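How to Add a Second Drive to an Old Desktop Tower

Last month I wanted more space in my old tower computer, and I decided to put in a second hard drive instead of buying a new machine. The work itself took me less than one evening. Most of that time went to finding the right screws, so I will start with what you should prepare.

What you need

A Phillips screwdriver, medium size
A 3.5 inch SATA drive
A SATA data cable
A free power plug from the power supply
Four screws that fit the drive
A small bowl or a lid for the screws

Before you buy the drive, check that your power supply has a free SATA power plug. It is wide and flat, with an L shape inside. The data plug has the same L shape but is much smaller, so it is difficult to mix them if you look at both of them once.

Step 1. Switch off and open the case

Shut down the computer in the normal way. Then switch off the power supply at the back and pull out the cord. Press the front power button one time and hold it for 5 seconds. This empties what is left in the power supply.

Remove the screws that hold the side panel and slide the panel to the back. On my case, a Prultell tower, the panel was stuck and I had to push it with both palms. Put the screws in the bowl. Touch the bare metal of the case with your hand before you touch anything inside, and do it again each time you come back from another room.

Step 2. Choose the bay

Look for the place where the first drive sits and find out how it is fixed. Some cases have plastic trays, and some have plain metal bays where the screws go directly into the side of the drive. If you have a choice, leave one empty bay between the two drives, as it helps the air to move.

Put the new drive in without screws first. Check that you can reach its plugs with your fingers, and that the side panel can still close over the cables. If the drive seems too long, try it with the plugs looking to the other side.

Step 3. Fix the drive

Put in all four screws by hand, only two or three turns each. When all of them hold, tighten them with the screwdriver, one corner and then the opposite corner. Stop when you feel the screw is firm. The threads in the drive are soft and it is easy to damage them.

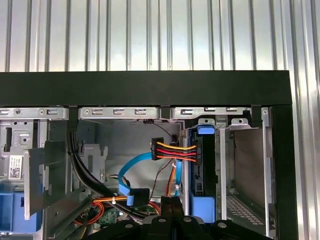 Step 4. Connect the power

The power cable is usually the part that makes trouble, because it is stiff and has its own opinion about where to go. Follow it from the power supply and see how many plugs it has. Often there are several plugs on one cable, and the drive you already have takes only one of them. You can see it in my case: yellow, red, black and orange wires run sideways into the black drive, which stands vertically in its bay, and on the same wires there is another black SATA power connector. Hold the connector by its plastic body and turn it until the L shape fits the L on the drive. Push it in straight. Never pull it out by the wires – they are thin where they enter the plug.

If the cable does not reach, do not stretch it. Buy an extension. I used one from Meklow, and it works without problems.

Step 5. Connect the data cable

One end goes to the drive and the other end to a free SATA port on the motherboard. The ports have small numbers printed beside them. Write down which number you used. If your cable has a metal clip, you should hear a soft click.

Step 6. Arrange the cables and close

Move the loose cables away from every fan and turn each fan once with your finger. Nothing should touch the blades. Then close the panel, put back the screws and connect the cord.

Step 7. Prepare the drive in the system

A new drive does not show up by itself in the list of folders. In Windows, open Disk Management, find the disk marked as not initialized, choose GPT, and create a new volume. Read the size twice before you click, so you do not erase the old disk by mistake. Copy a few files to the new drive and open them from there – only after this I moved my photos.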